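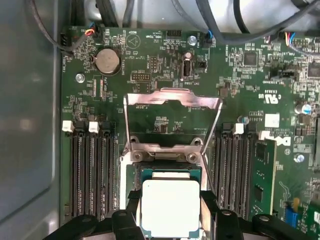

How often should the office server back itself up?

Once a night is plenty for most small offices, with a second run at lunchtime if you've got people working in the accounts files all day.

Home Guides Backups Accounts Contact
Search this guide Go

Section 4. Setting up your nightly backup

I wrote this bit of the guide after I'd set up Busa for our own office, so it's in the order I wish I'd done things (my first go was in a very silly order). You'll need the admin password, a backup drive plugged into the server and half an hour when you won't be interrupted. I'm assuming you've already done Section 3 and everyone has their own login.

1. Log in as admin and open Busa from the Tools menu. If it asks to update, let it, and go and put the kettle on.

2. Click New Job and give it a name you'll recognise in a year's time. Mine was called "test2" until April and Afia Ayaaba still teases me for it.

3. Choose what to copy. Tick Shared, Accounts and Mail. Leave Scratch unticked - it's full of half-finished downloads and you'll only fill the drive with them.

4. Choose where to copy it to. Pick the backup drive by its name. I label ours with a marker pen and give it the same name on screen, so there's no guessing.

Caution: Busa will offer to wipe the drive before the first run. Check twice that you've picked the right one! There's no undo, and I once lost a whole folder of supplier letters that way.

5. Set the time. I use 11.30 pm. If your cleaner or your alarm company switches anything off at the wall in the evening, have a word with them first.

6. Under Keep, type 26. This tells Busa to hold on to 26 nightly copies before it starts throwing away the oldest. You can go higher, but watch your space. Our shared folders come to about 300 GB and the early copies fill up faster than you'd think.

7. Tick Email me if a job fails and put in two addresses. Mine goes to me and to Peadar Scanlon, who reads his email on holiday, bless him.

8. Click Save, then Run Now. The first run is a slow one. Ours took most of an afternoon, and after that the nightly ones were down to 12 minutes.

Note: People can carry on working during the first run, though opening big files may feel sluggish.

Trying a restore

Please do this! It's dull and everybody skips it. A backup you've never restored from is only a hopeful sort of folder.

1. Make a new folder on your own desktop and call it Restore Test.

2. In Busa, open the job and click Browse Copies. Pick the newest date.

3. Find a document you know well, click Restore To and choose your test folder. Don't use Restore In Place, or you'll write over the live one.

4. Open the restored file and scroll right to the end. If it's all there, delete the test folder.

If you get error 114, the drive has gone to sleep. Unplug it, count to ten, plug it back in and try again. If it keeps happening, turn off Drive Sleep under Power (it's on the second tab, which took me ages to find).

Next: Section 5. Adding a second drive and keeping it off site

Questions about this guide? Contact the Hastau help desk | Copyright Hastau | Back to top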